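The Case for the Plain Rack 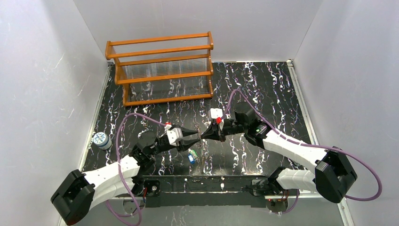 A two-tier wooden rack with a row of clear glassware, set toward the back of a marbled black work surface.

Shared laboratories spend freely on instruments and very little on the things that hold their glassware. When the Brendar teaching laboratories in Rultby reviewed their purchasing in August, the equipment list ran to 159 lines. Racks, stands and trays accounted for 4 of them.

This imbalance deserves correction. A rack determines where a sample sits, how easily it is reached and whether the next person can tell that one is missing. Clear glass is difficult to see on a busy surface, and a dark tabletop with pale veins offers the eye little help. Held upright in a single row, the same glass can be checked at a glance.

Wood remains a sound choice for dry storage and for teaching. It is quiet, it can be sanded and repaired, and it is gentle on thin rims. Laboratories that handle solvents or require sterile conditions will need other materials, and their written procedures should say so.

The position of the rack also merits a rule. At Brendar, racks now stand at the back of the bench, parallel to the wall, with the front left clear for work. Staff at the Ambaye annex objected that this lengthens the reach, and shorter users have a fair complaint. A shallower bench would answer it better than a return to racks at the front edge.

We recommend that each shared laboratory set aside funds for holders in its next budget and review their condition every 16 weeks.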